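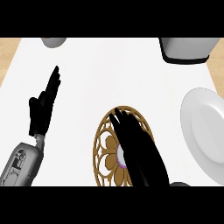 Sostosley restaurants get new rules on takeout containers

Monday, November 11, 2019

The Sostosley town council has approved a set of rules that will require restaurants, delis and coffee counters to charge for disposable takeout containers unless the customer brings one from home. The vote was 6 to 1.

The charge will be 25 cents per container and will apply to boxes, bowls and lidded cups. Paper bags, napkins and foil wraps are exempt. Businesses keep the money but must show the charge as a separate line on the receipt.

The rules take effect in the spring. Places with fewer than five employees will have an extra six months to comply.

The town has 114 licensed food businesses, and 82 of them answered a survey sent out in September. Of those, 40 said they would support a charge if every competitor in town had to collect it too. The rest were split between those who were against the idea and those who had no opinion.

Hiba Awwad, who owns a lunch counter on Mill Street, spoke at the hearing before the vote. She said containers are now her third-largest expense after rent and food.

"I buy a case and it's gone by Thursday," Awwad said. "I don't mind people taking food home, that's half my business. But I've been eating that cost for years and I can't raise the price of soup again."

Other owners were less happy. The manager of the Korum, a 60-seat restaurant near the train station, told the council that delivery orders now make up a large share of weeknight sales and that those customers have no way to bring their own dishes. He asked for delivery to be left out of the rules. The council discussed the request for close to an hour and turned it down, but agreed to look at delivery figures again after one year.

The one vote against came from the council member for the east side, who said the town should have started with its own buildings. Sostosley's two school cafeterias and the senior center still serve meals on disposable trays, and there is no date for changing that.

A late change to the text deals with health concerns. Staff may refuse a customer's container if it is cracked or visibly dirty, and the food has to be passed over on a serving dish or tray so that outside containers stay off the kitchen line. The county health office reviewed that section last month and asked for one wording change, which was made.

Residents sent in 301 written comments before the hearing. Many were about litter along the river path, where the parks department empties the bins twice a week from May to October. Several people asked why drinks in cans and bottles were not covered. The town attorney said those fall under state law and the town can't add a charge of its own.

Zevex, the company that picks up the town's trash, did not take a position. Its contract with Sostosley runs for two more years and is priced by weight, so lighter loads would bring the bill down slightly – the town has not put a number on it.

Enforcement will start with a written warning. A second violation within 12 months carries a $50 fine and a third is $150. The inspectors who already visit food businesses will check receipts on their regular rounds, and no new positions will be added.

Printed notices for counters and front windows will be available at town hall, Room 4, beginning in January. Business owners with questions can call the clerk's office on weekdays before 4 p.m.

The council's next item, a parking plan for the Kandasamy building, was put off until the December meeting.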